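Relatório de progresso — Drellonport, jogo de ação e exploração
Destinatário: fundo Bouchard de apoio ao desenvolvimento
Quinta-feira, 19 de fevereiro de 2026

Situação geral

O projeto segue dentro do orçamento aprovado e com um atraso de 2 semanas em relação ao cronograma entregue com a candidatura. O atraso vem todo do terceiro capítulo, o das docas, que precisou de um novo sistema de colisão para as plataformas móveis. Os dois primeiros capítulos estão jogáveis do início ao fim e já foram enviados ao fundo na versão de janeiro.

A história continua situada em 1971, na cidade portuária de Drellonport. A mudança de época discutida na reunião anterior foi abandonada, pois obrigaria a refazer os cenários do primeiro capítulo.

Combate e chefes

Dos 7 chefes previstos, cinco estão completos, com animação, som e padrões de ataque definitivos. O sexto, o Faroleiro, tem os ataques prontos mas ainda usa animações provisórias na segunda fase. O sétimo existe só em documento.

Nos testes internos, o terceiro chefe mostrou-se mais difícil que o quarto. Corrigimos isso de duas formas: o intervalo entre as investidas ficou maior e a arena ganhou mais espaço junto à parede esquerda. O valor de vida do chefe não foi alterado. Falta repetir o teste com jogadores que não conheçam a versão antiga.

Códigos secretos

O sistema de códigos, pedido no parecer do fundo, está integrado no menu de pausa. Funcionam o código de salto duplo, o de munição infinita e o que troca a paleta de cores. O código de câmara lenta ainda provoca falhas de gravação quando é ativado durante um diálogo — está desligado na versão atual. Os códigos não bloqueiam conquistas, conforme combinado.
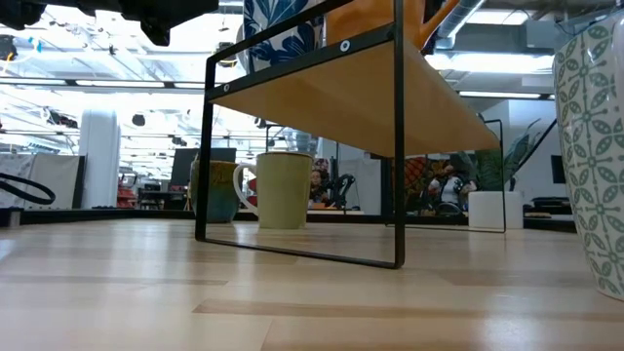 Pequena prateleira de mesa, em metal preto e madeira.

Arte e som

A Clatell entregou a trilha dos capítulos um e dois. A música do capítulo das docas foi recebida em versão de trabalho e pedimos uma alteração no tema de perseguição, que ficava curto demais e repetia antes de o jogador chegar ao armazém. Os efeitos sonoros são feitos internamente.

Na arte, ficaram concluídos os cenários do mercado e da linha do bonde. Os interiores do farol começam em março.

Testes externos

A Ciltau abriu inscrições para o teste fechado e foram preenchidas as 200 vagas. Os convites saem assim que a falha de gravação for resolvida. O questionário está escrito e inclui perguntas sobre dificuldade, legibilidade dos textos e uso do comando com uma só mão.

Despesas

Não houve despesas fora das rubricas aprovadas. A verba de localização continua intacta — a tradução só será contratada com o texto do último capítulo fechado. Pedimos autorização para passar o saldo da rubrica de viagens para a de testes.

Próximo período

Terminar as animações do Faroleiro, iniciar o sétimo chefe, reativar o código de câmara lenta e realizar o teste fechado. A próxima versão jogável será enviada com os três primeiros capítulos e a lista de problemas conhecidos.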